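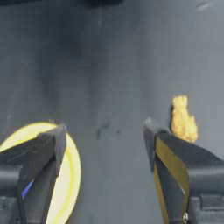

Gray top, small dark specks near the middle. Those are the kind to go after first.

Cleaning a matte gray work table, quick version

Updated 03/10/2022

What you need: two microfiber cloths, dish soap, warm water, a plastic scraper, rubbing alcohol (70 percent is fine). I use the Tisach cloths, any will do.

1. Clear everything off the part you're doing. Yellow stuff too, bright plastic can leave color on a pale matte top if it sits for weeks.

2. Dry wipe first. Long strokes, one direction. Don't scrub yet, grit scratches.

3. Few drops of soap in a bowl of warm water. Wring the cloth out hard. Wipe the whole top, not just the spots, or you get rings.

4. Specks that stay put: plastic scraper held nearly flat, little pushes. No razor blades.

5. Pale scuffs. Alcohol on a corner of the cloth, rub along the scuff. Test somewhere hidden frist. Most scuffs are stuff left on the top, a real scratch won't budge.

6. Plain water, then dry right away with the second cloth. Air drying leaves smudges.

Now get down low and look across the top toward the light. Smudges you can't see standing up show from there. Redo only those, damp cloth then dry. 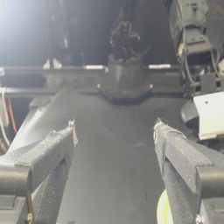
Can I use glass cleaner on a matte top?
Better to skip it, many leave a shiny film that's harder to get off then the smudge was.

Edges last. Run the cloth along the rim, crumbs and dust colect under it. Once a week is plenty for mine.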